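Nele Voß and Jannik Nolte
Project report, Mar 22, 2026

When we started on the Bakano build in November, all we really wanted was a pair of arms that could tidy up pens, and we thought we would have that running in a week or two (we were very wrong!). The frame took up most of a month in the shared workshop — mostly cutting, measuring and then cutting again.

Markers turned out to be a lovely thing to practice on, being cheap and light and just awkward enough to grip.

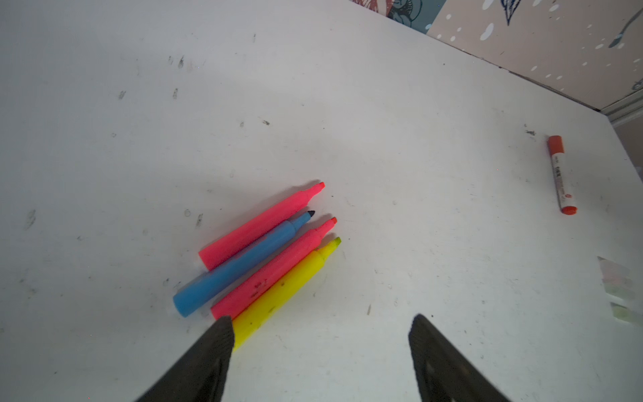 Four markers side by side, seen from the wrist camera.

Our first grip program closed the fingers much too fast, so Till Hamann helped us slow it down over six long evenings, and we are very grateful to him. After that we moved on to passing a marker from one arm to the other, the part we had both been looking forward to.
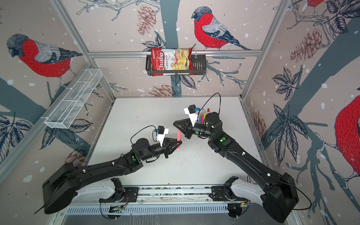
We logged 1000 tries at the handover and 716 of them went through cleanly. Most of the rest failed when the second gripper came in a little low, and we would like to work on that next.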